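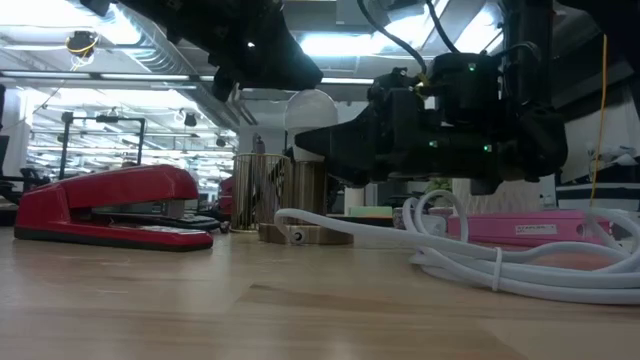 Staniforth College Alumni Association
Frequently Asked Questions: Away Game Travel Program

These answers apply to the football bowl trip and to the women's basketball trip in February. Members with a question not covered on this page should write to the travel desk.

Who may buy a place on an alumni trip?

Any member in good standing may buy a place, along with one guest. Guests do not need to have attended the college. Recent graduates are treated as members for two years after commencement and pay the same price as everyone else.
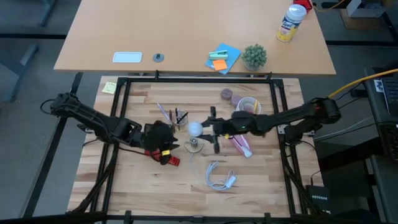
Answers prepared by the Travel Desk
Alumni Programs Coordinator, Staniforth College Alumni Association
Updated December 2025

What does the package include?

The package includes a reserved game ticket, coach transportation from the Hita parking lot to the stadium and back, and admission to the pregame reception. Hotel rooms are sold separately. Members who make their own way to the game may buy the ticket and reception together for $85. The full package is $191 per person.

How are seats assigned?

Seats are assigned in the order in which paid reservations are received. The association holds 78 seats in the lower section and places later reservations in the upper section at the same price. Parties who wish to sit together should reserve under a single name. We cannot move parties closer to one another once tickets have been issued.

Will I be sitting with other Staniforth fans?

In most cases, yes. The association's block adjoins the student section at the bowl game. For basketball, the host school decides where visiting fans are placed, and its decision may not reach us until shortly before the trip.

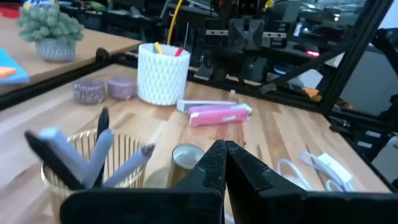
When the location is confirmed, we send it to all ticket holders by email along with the gate number and the coach schedule. Members who have not received this message by the week of the game should check that the address on their account is current.

How are tickets delivered?

All game tickets are delivered through the Bindeo app. Paper tickets are no longer available. Each ticket must be transferred to the phone of the person using it before arrival at the gate, including tickets for children. Reception passes are separate and are handed out on the coach or at the reception door.

Can I cancel?

Reservations may be canceled for a full refund until tickets are issued. After that date, no refund is available, but a ticket may be transferred to another member at no charge. If a game is postponed, reservations carry over to the new date.

May I wear the other team's colors?

Members with ties to both schools ask this every season. There is no dress rule in the stadium seats. At the reception, we ask that guests keep to Staniforth colors or neutral clothing.

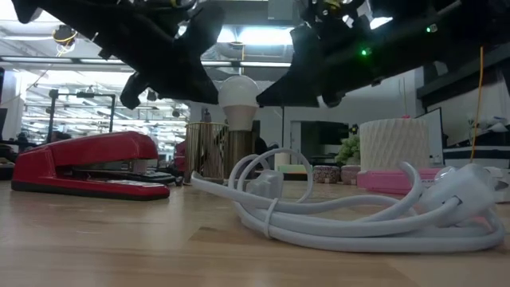 One member wrote after last season's trip that the coaches left the stadium too soon for anyone who wanted to stay for the band's postgame performance. The final coach now leaves 85 minutes after the end of the game. Earlier coaches depart as they fill.

Is the reception suitable for children?

Yes. The reception at the Nimus Pavilion is open to all ages, and a children's meal may be requested when reserving. Children under 2 who sit on a parent's lap do not need a reception pass. Stadium rules on infant tickets vary and are listed with each game.

Where do I report a problem on game day?

Please speak to the coach host or go to the association's table inside the pavilion entrance. The travel desk does not answer email on game days.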